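Upright

The planner said it was 26 millimetres from the wrist to the tube and the planner was wrong, but it was wrong with such confidence that she let it run again to hear what else it had to say.

It had plenty to say. The log filled up with green ticks. Scene parsed. Grasp candidates, 14. Best candidate selected. Collision check passed. Nothing in the log mentioned doubt, because there wasn't a field for it. She had asked for one in November, in the ticket system, and the ticket had been closed by somebody at Mevstead with the note "confidence score already available." The confidence score was available. It had been sitting at the same cheerful value for the better part of a week, whether the thing in view was a tube, a sock or the corner of the bench.

It was twenty past four on Thursday. The others had gone down to the kitchen for the cake, which was for the Datden contract. She had been invited twice.

Datden made the perception model. Mevstead made the planner and had bought, or been bought by, the people who made the dashboard. Nedura, where she worked, joined the one to the other and called the result Iglesias, after a hill one of the founders had once walked up. It had been explained to her at the interview that Iglesias could learn to handle any household item from watching people do it. She had nodded. She needed the job, and the building was close to the tram.

"Any household item" had been whittled down since then. Glass went first. Then anything shiny, then anything bagged, then cutlery. What was left fitted in one plastic tub under the bench, and the tubes of toothpaste were at the bottom of it. They were soft, and they changed shape when you held them. The model had been taught about shape by people who drew boxes around things.

She opened the demonstrations folder. There were 465 clips in it, each one a pair of black fingers closing on something. The release notes said the policy had learned "a general notion of grip" from these. She had read that sentence a lot of times and each time it seemed to have a bit less in it. She suspected the policy had learned the tabletop. If you cropped the tabletop out, it went to pieces. She had shown this to her manager, who said it was an interesting finding and could she park it until after the demo.

It was parked. She had a whole lot full of them by now, a text file called carpark, and she was fairly proud of the name.

She scrubbed forward through a clip she hadn't tagged yet and stopped it partway.

It was a good grip. Even she could see that. The pads had the tube low down, a bit squashed between them, with the wide crimped end standing up in the air. Blue and white, Chinese lettering running up the side, a white cloud printed near the bottom. Behind it was all the usual clutter of the room: desk leg, tripod, dark carpet. She turned on the overlay to see what Iglesias made of it.

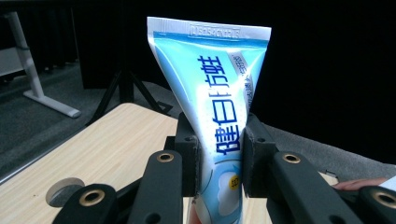
Untagged clip, overlay off. The crimp is at the top.

With the overlay on, the label said BOTTLE, UPRIGHT. Beneath it, smaller, the planner had written its intention for the next step, which was to unscrew the top.

She leaned back. The top was a flat white strip with a batch code pressed into it. You could no more unscrew it than unscrew an envelope. But bottles had caps, caps were at the top, and this was the top. Every step of it followed from the one before. She could imagine it being read aloud to a room of investors and the whole room nodding along.

She ran it in the simulator, where the arm was a clean grey colour and never needed oil. It reached up, took hold of the crimp, and turned its wrist as far as the wrist would go. Then it let go, went back and did it again. After 23 turns the simulator decided that the cap was off. There was a tick. The cap in the simulator was a small white cylinder that hadn't been there before, and the arm set it down on the bench with great care.

Task complete, said the dashboard.

Someone laughed downstairs, and a chair scraped. She looked at the little cylinder for a while. She could zoom right in on it if she liked. It had a thread on the inside, properly modelled, far nicer work than the tube.

She started a new ticket. Title: invents cap. Under "steps to reproduce" she put the clip and the build number. Under "expected behaviour" she wrote that it should know which way up a toothpaste is, then deleted that, because they would ask her to define know, and there would be a meeting. She wrote: label the crimp. Under "severity" the form gave her cosmetic, minor and blocking, and the dashboard, trying to be useful, had already filled in cosmetic on her behalf.

She changed it to blocking. The form asked if she was sure. She pressed yes, and it thought for a moment and put her in the queue behind a complaint about the colour of the ticks.

Her manager put his head round the door with a paper plate. "Is it going all right?"

"It says it is," she said.

"Great," he said, and left the plate on top of the tub, with a fork.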